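Materials & Packaging, week 5 notes

Corrugated board: why boxes fail

Typed up fast after class, slides still to come. Bring the Agarwal reader next time, we start on p. 47.

Recap from last week. Paper is strong in tension along the grain, weak across it. Board = liner + flute + liner. Flute is the wavy part. Flutes run vertical in a shipping box so they act like little columns. Turn the box on its side and you lose a lot of stacking strength. Someone asked if this is always true. For regular slotted cartons yes, for wraparounds check the drawing first.

Flute sizes. Letters do NOT go in size order, they go in the order they were brought in. A is big, C is medium, B is smaller than C, E is thin. Learn this, it is on the quiz every year and every year people put B above C.

Two tests to know:
Edge crush (ECT). Small piece, stood on edge, pressed til it buckles. Tells you about stacking.
Burst. Round diaphragm pushed through the face. Tells you about puncture and rough handling.
They don't convert into each other. Don't try.

Compression of the whole box. Corners carry most of the load, middle of the panel bows out and does very little. So: hand holes near a corner are bad, overhang on a pallet is very bad, and an interlocked stack is weaker than a column stack even tho it looks safer. Column stack puts corner over corner. Interlocked is harder to tip. Pick which problem you have. 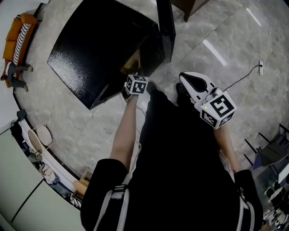 Moisture. The big one. Board takes up water from the air and softens, no leak needed. The carton you tested in a dry lab is not the carton in a warehouse in August. Condition samples before testing, write the conditions on the sheet. No conditions on the sheet = no marks, sorry.

Time. Load held for weeks is not the same as load for a minute. Board creeps. Designers use a safety factor, and it covers creep, humidity and bad pallets all at once, so it's a lumpy number. We'll pull it apart in the second half of the course.

Worked case, Nirketti carton. Lab compression 589 lb, new board, dry. Stack on the bottom box is 11 cartons at 47 lb each, so 517 lb. Looks fine on paper. It is not fine. 589 / 517 is a factor of 1.14, nowhere near enough for long storage. What would you change? Most of you said heavier board. OK but costs money on every box. Shorter stack costs floor space. Inner dividers help only if they are cut to full hieght, otherwise the box has to sag before they touch anything.

Coatings and gloss finishes, quick. Mostly for looks and scuffing. A coat on one side slows moisture on that side only, and board can warp when the two faces take up water at different rates. Also some glues don't hold on a coated flap, check the glue tab is left bare.

For the lab (March):
Read the Ekon handout on cutting samples. Blade square, edges parallel, or the ECT result is junk.
Groups of 5. Same groups as the tape lab.
Half the samples get cut in the wrong direction on purpose, label them clearly.
Results go on the Udus sheet, one per group, units in the column head.

Quiz covers flutes, both tests, stacking patterns. Not coatings.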